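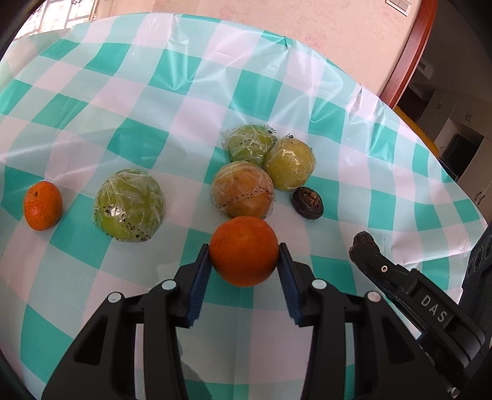
Orange with a small dark blemish on the rind.

Widenen Produce Hall -- Cold Storage and Packing Floor
Inspection checklist with comments
Date of inspection: February 20, 2019
Previous inspection: June
Areas covered: receiving dock, cold rooms 2 and 3, packing floor, staff areas
Floor area inspected: 3,689 sq ft

Key: OK = acceptable. FIX = correct before next inspection. NOW = correct the same day. N/A = not applicable.

RECEIVING DOCK

Dock plates sit flat and lock in place -- OK
Left plate was sticking in June. It has been greased and moves freely.

Wheel chocks available and in use -- FIX
Chocks are there but the chain on one has been cut. Replace the chain. A chock without a chain ends up in somebody's truck.

Dock door seals intact -- FIX
Bottom seal on the Guerra side is torn at the corner. Daylight shows through. This was on the last report too and was marked as ordered.

Trailer temperature recorded before unloading -- OK
Log sheets complete. Handwriting is hard to read on several. Print the numbers, please.

Rejected loads kept apart and tagged -- OK
Tags present. The reject area is marked with tape that is starting to lift. Repaint when the floor is next done.

COLD ROOMS

Doors close and latch by themselves -- Room 2 OK, Room 3 NOW
Room 3 door stops short of the latch unless pushed. Hinge adjusted during the inspection and the door latched on repeated tries. Check it again at the end of the shift.

Inside door release works -- OK
Tested in both rooms with the door shut and a second person outside. The glow sticker by the release in room 2 is worn and should be changed.

Thermometer reading matches reference thermometer -- OK
Both rooms within tolerance. Readings are on the separate temperature sheet.

Evaporator drains clear, no ice on floor -- FIX
Thin ice under the rear evaporator in room 3. Scraped and salted. The drain line heater needs to be looked at by Neteo on the next service call. If ice comes back before then, close off that aisle.

Product at least six inches off the floor and away from walls -- OK
One pallet of citrus in room 2 was tight to the wall. Moved while we were there.

Stacking height below the red line -- OK

Citrus stored apart from leafy greens -- FIX
Two half pallets of romaine were sharing a bay with lemons. The bay signs are small and face the wrong way for anyone coming in with a jack. Bigger signs, facing the door.

PACKING FLOOR

Belt guards in place -- OK
All guards bolted on. The wing nuts used on the return roller guard in June are gone and proper bolts are in.

Emergency stops work -- OK
Each stop pressed with the belt running. The one at the infeed takes more force than the others. Not a failure, but have it looked at.

Lockout tags and locks available -- FIX
Locks on the board, tags nearly out. Reorder.

Box cutters are the retracting kind -- NOW
A fixed-blade knife was found in a drawer at the carton table. Removed. This is the second inspection in a row with one in the same drawer, so the lead on each shift should check the drawer at start-up.

Sorting standard posted and readable -- OK
The citrus sheet is the current one. Comment from the floor: sorters are not sure what to do with small surface marks. Per the sheet, a small dry mark on otherwise sound rind is cosmetic and goes to second grade. Soft spots, broken skin or any mold go to cull. When in doubt, press lightly next to the mark with a gloved thumb.

Cull bins emptied every shift -- FIX
Bin by the wash line was over the rim. Fruit on the floor around it is a slip hazard and brings in flies. Empty at break as well as at end of shift during citrus season.

Floor drains covered and flowing -- OK

Lighting over sort tables -- FIX
Measured 575 lux at the main table, which is above the house minimum. The far table has a dead tube and is noticeably dimmer. Replace tube. Covers are in place on all fixtures.

Chemical storage -- OK
Erkolard sanitizer concentrate is in the locked cage with the data sheet on the door. Spray bottles are labeled. The measuring cup has been replaced.

FORKLIFTS AND PALLET JACKS

Daily check sheets filled out -- FIX
3 sheets missing for the older lift. If a lift is not used that day, write "not used" on the sheet and sign it.

Horn, lights, brakes -- OK

Charging area clear, eyewash within reach -- NOW
Empty cartons were stacked in front of the eyewash. Cleared. Paint a keep-clear box on the floor.

STAFF AREAS

Handwash sinks stocked -- OK
Water at the sink next to the break room takes a long time to run warm.

First aid kit complete -- FIX
Short on blue bandages and burn gel.

Exits clear and signs lit -- OK

Extinguishers charged and tagged -- OK

No food or drink past the yellow line -- OK
One coffee cup on the carton table. Owner moved it.

CARRIED OVER FROM JUNE

Dock door seal, Guerra side. Still open.
Fixed-blade knives on the packing floor. Still open.
Loose handrail on the mezzanine stairs. Closed -- new anchors are in and the rail does not move.
Missing cover on junction box behind the wash line. Closed.

Items marked NOW were dealt with during the visit except the keep-clear box, which needs paint. Send the purchase order number for the seal to the office with the signed copy of this sheet.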